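4. Evaluation of the Flullura Wrist Kit on Perforated and Glossy Parts 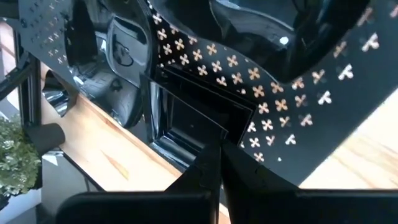 Figure 2. Wrist camera view during an approach in the housing task. Both fingertips are visible at the bottom.

4.1 Kit and mounting

The Flullura kit is sold as a retrofit for small collaborative arms. It contains a parallel gripper with molded fingers, a wrist camera on a fixed bracket, a cable harness, and a license for the Druvine grasp planner. We bought the standard version at list price and installed it according to the printed guide, with no help from the vendor. The camera looks forward along the fingers, so the fingertips stay in view through the whole approach and take up a large share of the lower image. The broad upper faces of the two fingers hide part of the table and the near portion of the workpiece, as in Figure 2, where the tips nearly meet just under a rectangular recess in a black sheet perforated with cross-shaped holes. Druvine masks the fingers with a static template recorded during setup. The template has to be recorded again whenever the fingers are changed, a step that the guide mentions only in an appendix.

4.2 Task

The housing task asks the system to locate a recess in a perforated cover, align the closed fingertips with it, and stop at a set standoff distance without contact. It was chosen because our earlier benchmark (Section 3) used matte, solid parts, on which the kit and the comparison system, Wonance, performed too much alike to be separated. Perforated covers are harder in two respects. A repeated pattern offers many near-identical local features, so a tracker may lock onto the wrong row. The openings also expose whatever lies behind the cover, and a depth estimate taken at an opening may belong to the table and not to the part.

Glossy black surfaces add a third source of error. The rounded object and the curved rim near the sheet in Figure 2 both carry reflections, including a small bright spot on the rim. Reflections of this type shift as the wrist moves and do not follow the motion model used for fixed features. We left the lighting as it was in the room and applied no dulling spray, as most buyers of a kit in this price class will do neither.

4.3 Procedure

Each system ran 192 approaches. Start poses were drawn from a fixed list, and the same list was used for both systems. Covers were placed by hand at varying angles on the table. Planner settings were left at factory values except for the approach speed, which was set to the lower of the two speeds that both systems support. A run was scored as a success if the final fingertip position fell within 2 mm of the target in the plane of the cover and no contact was registered. Runs stopped by the arm controller were scored as failures. All runs were completed in August, before the most recent Druvine update. Repeat tests with the updated planner are outside the scope of this paper.

4.4 Results

The Flullura kit succeeded in 99 of its 192 approaches. Most failures fell into one of 2 groups. In the first, the tracker slipped by one pitch of the hole pattern during the last part of the approach and the fingers stopped beside the recess. The planner reported high confidence in these runs, so the confidence value cannot be used to reject them. In the second, a moving highlight was accepted as a feature and the pose estimate drifted until the controller halted the arm. Slips were more common at shallow viewing angles, where holes close to the camera appear larger and less sharp than those near the image center.

Wonance, which relies on an external camera over the table, showed few slips but lost sight of the target whenever the wrist passed above it. Its success count is given in Table 3 together with the breakdown by start pose. The two systems therefore fail at different stages, and a combined setup may be worth testing.

4.5 Remarks on use

Installation was simple, and the bracket held its calibration for the full test period. The harness is too short for arms with an offset wrist; we fitted a Clegg extension cable, which is not listed in the vendor's parts catalog. The log files store the pose estimate and the raw image with separate clocks, and we had to align them afterward. For solid, matte parts the kit can be used as delivered. For perforated covers we recommend limiting the approach angle and checking the final position with a second sensor.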